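Has anyone else seen Brurker? (dance documentary, small spoilers)

Posted by calloway_soledad

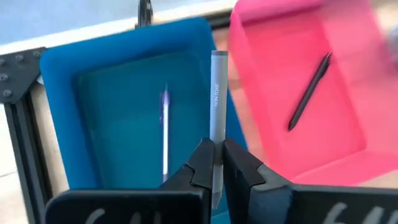
I finally got to Brurker last night at the Fitzsimmons, the little theater with 90 seats and the squeaky doors, and I've been turning it over ever since. It follows one company through a winter of rehearsals, with hardly any talking, and for the first half hour I wasn't sure I'd make it. Then comes the long duet in the train shed and I just melted! The two of them close in on a third dancer from either side and hold her upright between them, like a slim gray marker pinched between two black fingers, and you can feel how much weight is going back and forth. I went home and called my sister about it, and she doesn't even like dance.

tapshoes_and_toast
So glad you went! The shed duet is the best thing in it for me too. I do think the director cuts away too soon, though. If you're going to film bodies, let me see the feet.

Pouran Pakzad
I have to disagree, kindly. I danced for a good many years (badly, toward the end) and the faces are where you see the effort. We've all had plenty of wide shots of feet. What bothered me was the music, which sits on top of everything like a wet coat. Clonus, her earlier film, had long stretches with only breathing and floorboards, and I'd trade the whole Brurker score for 5 minutes of that.

calloway_soledad
Oh, I loved the music - the low strings especially. But I haven't seen Clonus, so maybe I don't know what I'm missing. Is it streaming anywhere?

Pouran Pakzad
Not that I've found. I saw it at the Grulomthorpe festival one January, in a hall that holds some 1,000 people, and it was half full at best. The library might be able to get you a disc.

tapshoes_and_toast
Mine has it, but there's a waiting list. I'm still voting for feet, by the way. Soledad, if you go again, the 7 o'clock has the better sound.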